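Section 4: Setting up the bin picking bench for a shift

Patwary Sorting Services, Kendora site
Applies to benches converted under the Nadard program. Replaces the August notes.

4.1 Before you read any further

The supplier's brochure says a converted bench "frees the operator for higher-value work." This guide was written by people who run the benches, and you should know going in that most of a shift is still spent clearing, checking and re-seating things by hand. Some of it is the same work you did before, done at a different height. Some of it is new. Where the Nadard handbook and this section disagree, follow this section and tell your lead, so that one of them gets fixed.

You need the bench sign-off (form 177) before you do any of the steps below. Watching somebody else do them does not count as training, whatever the roster says.

4.2 Start of shift

1. Check that the arm is parked and the cell is in manual. Look at the lamp and then at the pendant. If they don't agree, stop and call maintenance.
2. Hang your tag on the lockout point. Your own tag, not the one left there by the last shift.
3. Try each bin with both hands. It should not shift at all. If it does, tighten the clamps a little at a time, going from one to the next.
4. Run your eye along the cables and air hoses from the flange down to the gripper. Look for rubbing, kinks and ties that have let go.
5. Clear the floor of the bin. Tape, labels and bits of packing all get read as parts, and the arm will spend a surprising amount of your morning trying to lift them.
6. Take your tag off, step out past the line and close the gate.
7. Set the speed to 2 per cent and run one empty cycle. Keep your thumb near the stop.

Caution: The gripper fingers can close when air comes back on, even with the arm parked. Keep your hands out of the bin until the gauge reads zero.

Note: The Zarnow checklist puts step 5 after the empty cycle. We tried it that way and found it a good method for picking up tape.

4.3 Loading and first picks

8. Load mixed items loosely. Do not line them up. Lining them up makes the first few picks look good and teaches you nothing about the rest of the shift.
9. Keep soft or odd-shaped items away from the corners if you can. Anything lying against a sloping wall is harder for the fingers to get around.
10. Bring the speed up to 90 per cent only when you have watched a run of picks with no drops. The handbook says you may go straight there. You may also spend the next while fishing things out from under the bench. 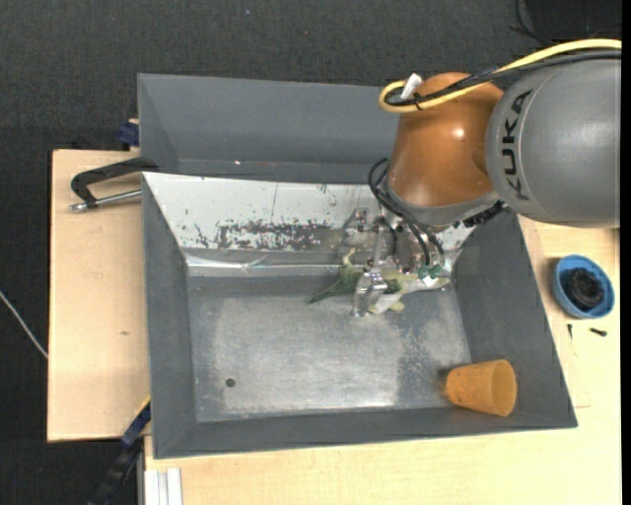

11. If an item is missed, let the arm try again on its own. If it goes back to the same item a third time, pause the cell and move the item yourself, following 4.4.
12. Write down every time you step in, however small. A nudge counts. So does turning something over.

Step 12 is the one people skip, and it is the one that matters most to you. The system logs its own picks but has no way to log yours. If your part isn't written down, the weekly report shows a bench that ran by itself, and staffing gets planned from that report.

4.4 Reaching into the bin

13. Press pause and wait for the arm to stop fully. Slowing down is not stopped.
14. Switch to manual and hang your tag.
15. Bleed the air and check the gauge.
16. Reach in from the side away from the arm. Never lean under the wrist or put your head between the arm and the bin.
17. Move the item, take your hand out, and do steps 6 and 7 again.

Yes, this takes longer than grabbing the thing. You will be told the bench has a target of 770 picks a shift, and you will notice that the target leaves no time for steps 13 to 17. Do them anyway. The site agreement says nobody is to be marked down for a count lost to lockout. Quote it if you're asked.

Caution: Do not bypass the gate switch with tape, a magnet or a spare key. It has been done here.

4.5 What has changed in your job

Lifting is down on the converted benches, and people with bad shoulders have been glad of it. Standing still is up. So is noise from the air line, and hearing protection is now needed inside the line at all times. One operator looks after a pair of benches on paper. In practice, when both stop together, one of them waits. Don't run between them.

Breaks have not changed. The arm doesn't take one, but you do, and the cell is to be paused and tagged if there is no one to cover.

4.6 End of shift

18. Park the arm, switch to manual and bleed the air.
19. Empty the bin and wipe the floor of it with a dry cloth.
20. Hand your step-in sheet to the incoming operator and keep a copy.

Section last revised March 28, 2019. For faults and error codes, see Section 5.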